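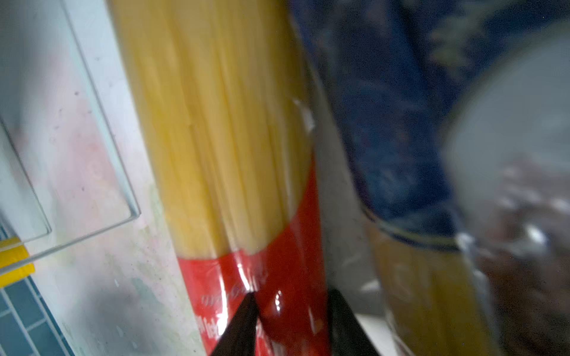
Nasine: Ratville review

Reviewed by Faisal Yousafzai
Played on: PC, version 0.8
Time played: 14 hours

Ratville is a colony management game set in the drains under a small port town. The player assigns up to 100 rats to digging, hauling, nursing and scouting, and each rat keeps its own hunger and fear values. It is the second game from Nasine and is sold as early access.

The simulation is the strong part. Fear spreads between rats in the same tunnel, so a badly placed nest can empty a whole district after one flood. The overlay for this is clear and can be left on during normal play. Hauling routes are recalculated only when a rat finishes its job – a sensible saving, but it means a blocked tunnel is ignored for several seconds.

The interface needs work. Job priorities run from one to nine, with nine the lowest, while the storage screen uses the opposite order. Keys can be rebound, though not the camera controls. Text does not scale above 1080p.

Performance held up on a mid-range machine until the colony passed eighty rats, after which fast-forward dropped to normal speed. Saving at that size took nine seconds. I had two crashes, both when loading an autosave made during a flood. Manual saves were not affected.

There are three maps at present. Cedier, the largest, has no working objectives and ends when the player stops. Multiplayer is listed on the store page as planned, with no month given.

Score: 6/10

Tested with mods off. Additional testing by Laiba Virk.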